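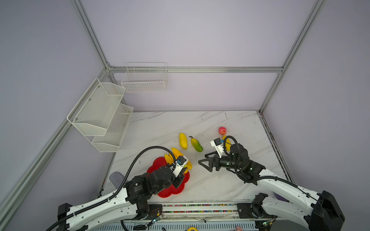

Khalil Jaber trouve que la pince se juge d'abord sur les fruits mous, et qu'un poivron en dit plus long que n'importe quelle fiche technique. On est bien d'accord avec lui, et c'est un peu comme ça que la Dremport est devenue notre pince préférée pour les postes à deux bras !

Pince parallèle Dremport, version 28

Deux doigts noirs triangulaires, une caméra de poignet sur support blanc, et un passage de câble sous gaine souple qui suit le bras jusqu'à la base. On l'a montée à gauche et à droite sur la même cellule, avec des fruits factices de toutes les formes – la banane reste la plus traître, parce qu'elle roule dès qu'on la prend trop près du bout.

Face à la Wiriya, essayée en mai avec les mêmes objets, la Dremport ferme plus doucement et se recale beaucoup mieux après une prise ratée. La Wiriya garde l'avantage en vitesse, et ses doigts se changent sans outil (on adorerait retrouver ça ici).

Contenu du coffret
1 pince avec actionneur
1 support de caméra de poignet
7 paires de doigts
5 colliers pour la gaine
Notice de montage en français

Compatibilité
Contrôleurs Curnadine à partir de la version 9. Pour les Cluladness, prévoir l'adaptateur de bride, vendu séparément.

Montage
Serrer le support de caméra avant de brancher la pince, puis relancer l'étalonnage du poignet. Jolanta Bielecka répond aux questions de réglage par le formulaire de contact.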